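Transport Squadron Back at Hernbridge After Summer Airlift Exercise

HERNBRIDGE AIR BASE, September 14, 2024. The last two cargo planes sent to Exercise Gilinel landed here Saturday morning, ending a deployment that began in the first week of August.

The squadron sent 148 people to the airfield at Sosmont, where they flew day and night supply missions with crews from three other units. Maintenance teams worked out of a single hangar for most of the exercise and shared it with a helicopter detachment.

"We asked a lot of the loadmasters," said Lt. Col. Martti Pelkonen, the squadron commander. "They had short turnarounds and a runway most of them had never seen before."
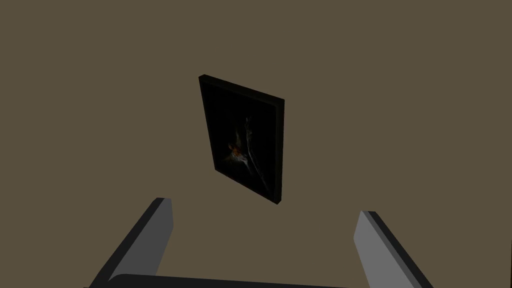 A framed picture on a plain olive-brown wall.

Crews moved 1,920 passengers and flew 100 sorties during the exercise. Two missions were canceled for high winds and one was turned back by a cabin pressure warning. The aircraft was inspected overnight and returned to the schedule the next afternoon.

Airdrops were held at the Alemayehu range, north of Sosmont, on a drop zone with trees on two sides. Crews began with single bundles and moved on to heavier platforms in the second week. The squadron dropped 3,938 pounds of water and rations on its final pass before the range closed. 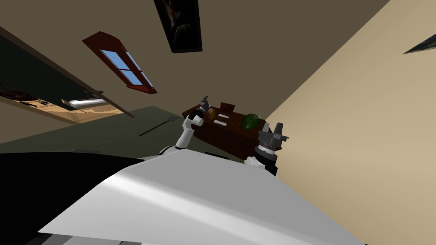 Work at Hernbridge now turns to the squadron's move into Building 6, which is due to be finished before the winter flying schedule starts. Flight planning and the life support shop will go first, followed by the training office. The squadron also wants a place in the new building for its old logbooks, which have been stored in cardboard boxes since the last move. A wooden cabinet like the one shown would suit them, Pelkonen said, as long as it has a lock. Former members who have logbooks or patches to donate can leave them at the visitor desk on weekdays.

Returning crews have four days off before normal flying resumes. Residents near the east end of the runway should expect evening training flights, with the last landing planned for 10 p.m. Noise complaints can be made by phone to the base public affairs office.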